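A board, a few blocks and a quiet hour

I wanted to write this post in March already, but then the spring cleaning began and I lost the thread. Now the cupboards are in order again, the box with blocks is on its shelf, and I can tell how we came to play with blocks at our age, and why the board under them became almost more important than the blocks.

It started with a bag from the second-hand shop Groso, which is at the end of our street, between the bakery and the place where they repair bicycles. I went in for a lamp. I came out without a lamp, but with a cloth bag full of small plastic blocks in different colours. On the label was written only "blocks, mixed, 245". I thought first it was the price, and I was a little shocked, but it was the number of the item in their book. The lady laughed kindly at me and let me have them for the coins in my pocket.

At home I poured everything out on the kitchen table, and this was a mistake. Our table has a gap in the middle where it can be pulled longer for guests, and the small pieces like this gap very much. Two of them fell through in the first minute. One I found under the radiator in the evening. Also the table top is shiny, and each block that I pushed with my finger slid further than I wanted.

So I looked for something to lay on top. A towel was too soft, the blocks leaned to one side. A baking tray had a nice edge, but it made a terrible noise. Then I remembered the shelf that was left over when we built the bookcase in the hall. It was standing behind the door for so long that I did not see it any more.

I sanded it on the balcony, first with rough paper and then with fine paper, always along the grain and never across it. My father taught me this and I still hear his voice when I do it wrong. After that I rubbed in two thin layers of oil from Ramell, the one without colour. The tin says to wait 23 hours between the layers. It is such an exact number that I obeyed it, although I had to get up early for the second layer.

A wooden board is a pleasant place for small things. The blocks make a soft sound when you put them down. They stay where you leave them. And plain pale wood lets every colour look stronger, so that even a cheap yellow piece seems to be something special.

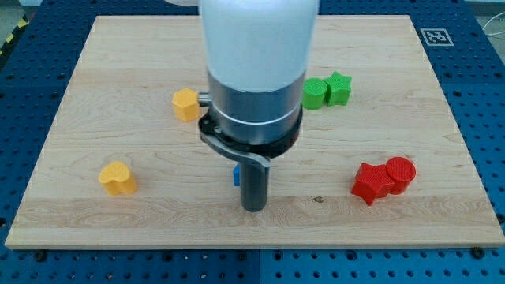

What surprised me is how few pieces you need. In the beginning I put out everything at once, and my head became tired before I did anything. Now I choose a small handful and leave the others in the bag. With seven or eight pieces on the board there is enough to think about and enough empty wood between them, and the empty wood is also a part of the game, I believe.

The shapes matter too. A square block is easy company, it stands next to any other square block and there is nothing to discuss. A hexagon is more interesting. It has six sides where a neighbour can come close, and if you turn it only a little, the whole group looks different. The heart is the difficult one. Standing on its point it falls over, of course, so it must lie down, and then nothing fits well beside it. My niece always takes the heart first. I always leave it for the end – maybe this tells something about us both.

We have some small games, without real rules. One is to sort by colour, then by shape, and then to find an order where both are true, and often this is not possible and somebody must give up. Another is to move one piece only, and the other person must say which one it was. My niece wins nearly every time. The third game is mine alone: I drink my tea and push the pieces here and there until it looks right. I could not explain what "right" means. I only notice that my shoulders are lower afterwards.

A neighbour asked me if it would not be better to do a real puzzle. She has one of 800 pieces on her dining table and has been eating in the kitchen for a month. I admire it, but I know myself. Once I was given a model of a ship from Mistar with 2,593 parts, and I reached the end of the first bag. The ship lives now in the cellar and I do not visit it. With the blocks I can stop after five minutes and nothing is unfinished.

Some practical things, if you want to do the same. Wash second-hand blocks in warm water with a little washing-up liquid, and use an old toothbrush if they have a rough surface, because dust likes to stay in the fine lines. Dry them on a cloth and turn them once. Do not put them in the dishwasher, I lost a green one in the filter and it came out with a different shape. For the board, take one which you can carry with one hand. Round the corners a bit with the sandpaper if there are children in the house. I glued small felt dots from the Subramaniam hardware shop under mine, so that it does not scratch the table.

For keeping them I tried a glass jar first, which was pretty, but you had to empty it completely to reach the piece at the bottom. A flat box is better. I sewed a lid of fabric with elastic for it – it is not straight, please do not ask for a photo of that one.

Next I would like to oil the back side of the board too, as I only did the front and I worry that it will bend when the heating is on. If somebody has experience with this, please write me in the comments. The tin is still half full.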